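Chapter 2
Inside the Case: Meeting the Motherboard

Print this chapter | E-mail this chapter
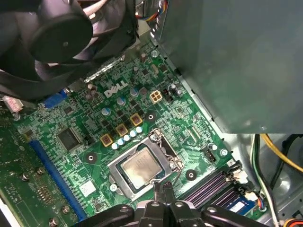
Figure 2.1 The middle of a Dell motherboard, with the processor seated in its socket.

Take the side panel off a desktop computer and the first thing you notice is how much of it is air. People expect a solid block of technology in there. What they get is a metal box with one big board, a few smaller boxes, and a lot of wire. I still love that moment! After years of using a computer as a sealed appliance, you can finally put your finger on the part that does the arithmetic (well, near it - keep your finger off for now).

In Chapter 1 we treated the computer as a set of jobs: something takes in information, something stores it, something works on it, something shows the result. In this chapter each of those jobs gets an address. By the end you should be able to look at a board you have never seen before, from any maker, and find your way across it the way you find your way across a strange town, by looking for the big landmarks first and working inward to the side streets.

Before you begin

You will need a retired desktop computer for the activities. Schools using the Natwood course kit will have one in the bench drawer, along with the screwdriver, the wrist strap and the tray for screws. If you are working on your own, any old office desktop will do, and the dustier and duller the better. Computers that sat under a desk for years make wonderful teachers.

Unplug the power cord from the wall, then press the power button once and hold it for a moment. Put on the wrist strap and clip it to bare metal on the case. Never open the power supply, even on a machine that has been unplugged for weeks. It is a closed metal box for good reason, and nothing in this book asks you to look inside it.

2.1 Finding the landmarks

Start with the board itself. Many motherboards are green, as in Figure 2.1, though you will meet blue, black and brown ones too, and the color tells you nothing about how the board performs. The fine lines running all over the surface are called traces. They are copper, laid down in thin paths and covered with a protective coat, and they do the work that wires would do if anyone had the patience to solder that many wires. A modern board has traces on several layers, pressed together like the layers of plywood, so the ones you can see are only part of the network.

Now look at the white lettering. Printers of circuit boards call this the silkscreen. Some of it is there for customers, like the DELL name in the figure. Most of it is there for the people who build and repair boards. A letter followed by a number marks the place of a single part: C for a capacitor, R for a resistor, L for an inductor, Q for a transistor, U for a chip. Once you know those five letters, a board that seemed to be covered in crumbs starts to read like a labeled map.

The biggest landmark is the processor. On many desktop boards it sits in a square socket with a metal bracket around it, and a thin lever runs down one side. The lever is the lock. When it is down and hooked, the bracket presses the processor firmly against its contacts. When it is lifted, the pressure comes off and the processor can be picked straight up. Students are always surprised by how little force is involved, and also by how alarming the lever feels the first time it pushes back.

The silver lid on top of the processor is the heat spreader. The working part of the chip is a sliver of silicon underneath, far smaller than the lid, and the lid's job is to carry heat away from that tiny area and spread it across a larger one. In a working computer you would not normally see it, as a metal heat sink sits on top with a thin layer of thermal paste squeezed in between. If you take off a heat sink, expect the lid to look smudged. Old paste can be dry and chalky or still a bit sticky, and it gets on everything.

Look near the corners of the socket and you will find mounting holes. Several are ringed with copper in our figure. Holes like these let screws or posts pass through the board, and the heat sink on many designs is fastened this way. Memory slots are close by as well, and that is no accident. The processor and the memory talk to each other constantly, and short paths make for quick conversation.

2.2 The power neighborhood

Next to nearly every processor socket is a busy strip of parts that beginners tend to skip over. Please don't! It is one of my favorite places on the board.

The power supply sends out electricity at a few standard voltages, the main one for this purpose being 12 volts. The processor wants a good deal less than that, often close to 1 volt, and it wants a lot of current, and it changes its mind about how much from one instant to the next. Something has to stand between the two and sort it out. That something is the voltage regulator, and it is built from three kinds of parts you can learn to spot at a glance.

The square blocks in a line are chokes, a type of inductor. The three in Figure 2.1 are gold-colored, and on other boards they may be gray or black, or even bare rings wound with copper wire. A choke resists sudden changes in current. Think of a heavy flywheel that keeps turning smoothly even when the push behind it comes in jerks.

The little round cans with silvery tops are capacitors. Follow the row between the chokes and the socket in the figure, then look for the others in pale blue sleeves close to the DELL name. A capacitor stores a small amount of charge and gives it back in a hurry. If the chokes are the flywheel, the capacitors are the water tank on the roof, ready when everyone turns on a faucet at once.

The small flat black squares are switching transistors, known as MOSFETs. They turn the incoming power on and off very fast. The longer they stay on during each cycle, the more voltage comes out the other side. On, off, on, off, thousands of times in the space of a blink, and then the chokes and capacitors smooth the result into something steady.

2.3 Keeping cool

All that switching and calculating makes heat, and heat has to leave the case. Fans do the moving. A fan like the black one in the figure is a simple thing, a frame with blades turning around a central hub, and the motor is hidden inside the hub.

Look at the wires that go to a case fan. A fan with two wires gets power and ground, and that is all. Add a third and the fan can report its speed to the board. Add a fourth and the board can tell the fan how fast to turn. Our test fan, from the Jerov spares box, idles at 1430 revolutions per minute, and you can hear it change its note when the processor is given something hard to do. It is worth sitting quietly beside an open machine just to listen for it.

Dust is the enemy. It packs into the fins of a heat sink like felt, and a fan blowing at felt cools very little.

Activity 2A: Draw your board

Set your opened computer on a table with good light, in the morning if your room gets the sun then. Turn a sheet of paper the same way as the board. Draw the outline first, then the processor socket, the memory slots and the large connectors. Add the chokes as squares and the capacitors as circles. Leave out anything smaller than a grain of rice.

Label each part in pencil using the letters from Section 2.1. When you are finished, trade drawings with a partner and try to find your way around each other's board. A class at the Pultirmont learning center pinned up 21 of these drawings side by side, and the power neighborhood was in nearly the same spot on most of them.

Activity 2B: Follow one wire

Choose any wire that ends at the board. Without pulling it, trace it back to where it starts. Write down its color, the shape of its connector and the printed label beside the plug. Guess its job, then check your guess against the board's manual. Where wires are bundled together, use the blunt end of a pencil to part them gently.

Words to know: trace, silkscreen, socket, heat spreader, choke, capacitor, MOSFET, heat sink

In the next section we lift the lever and take the processor out. Read Section 2.4 all the way through before touching anything.

Print this chapter | E-mail this chapter

Reader comments

benchrat
The water tank comparison finally got capacitors through to my daughter. She has now drawn our old desktop, the toaster and the doorbell.

solder_and_tea
Could the next edition say more about bulging capacitors? I have a box of almost 300 pulled from dead boards and the domed tops are such an easy thing to show a class.

mapleroom
We did 2A with no partner and traded with ourselves a week later. Harder than it sounds.

quietfan
Section 2.3 says to listen to the fan. Mine rattles. Is that dust or the bearing?

benchrat
@quietfan Clean it first with the power off. If it still rattles, probably the bearing.

Related chapters and resources
Chapter 1: What a Computer Does All Day
Chapter 3: Memory, Short and Long
Workshop sheet: Cleaning a Heat Sink
The Herrera Parts Glossary, A to L
Natwood course kit: contents and spares list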